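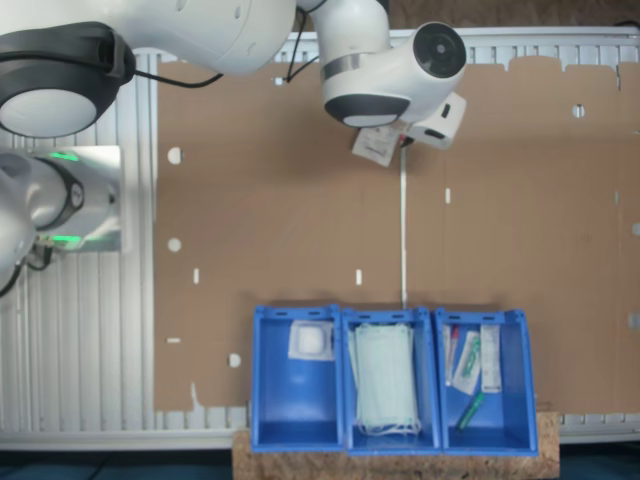 Sorting is the easy half, Hanne Kragh told us when she visited the bench. The hard half is to pick one thin packet and not two, and for that you need more hands than you have now.

She is right, so we are looking for them.

Call for participants: first aid picking cell, Zarkik shared workshop

We are building at Zarkik a small cell with robot arms which picks first aid supplies out of blue storage bins and prepares them for packing. The bins stand on a piece of strand board and behind them we fixed brown cardboard. Masks have a bin for themselves. The tubes and small packets are more mixed, and they make most of our trouble.

We search for 4 persons who want to join the build until the end of April. In particular:

- one person for the fingers of the gripper (drawing, printing, filing, trying again)
- one person for Python, to clean up our pick routine, which was written by three people with three opinions
- two persons for test evenings, no experience necessary. You refill the bins, start the run and write down every pick in the log. The log has 1,388 lines already and we would like it to continue in the same manner.

You should be 18 or older and able to come one evening per week. Please bring closed shoes. Before you touch the arms you get a safety introduction from Dario Fontana, also if you work with robots in your job. Long hair must be tied.

The work is not paid. Participants use the workshop free of charge during the project, including the printers and the small lathe, and filament for the cell is on our account. We speak English at the bench, mostly with accents.

To apply, write a few lines to Lena Sikora about what you have built or repaired. It can be a bicycle. A CV is not needed. We answer to everybody.

Posted 17 March 2025

Comments (2)

Lino Rizzi
Is it possible to come only for the test evenings every second week? I work in shifts.

Lena Sikora
Yes, Lino, if you find a partner for the other week. Florante has the same problem, so maybe write to him.

Contact: Lena Sikora, at the Zarkik front desk | © Zarkik shared workshop | Back to top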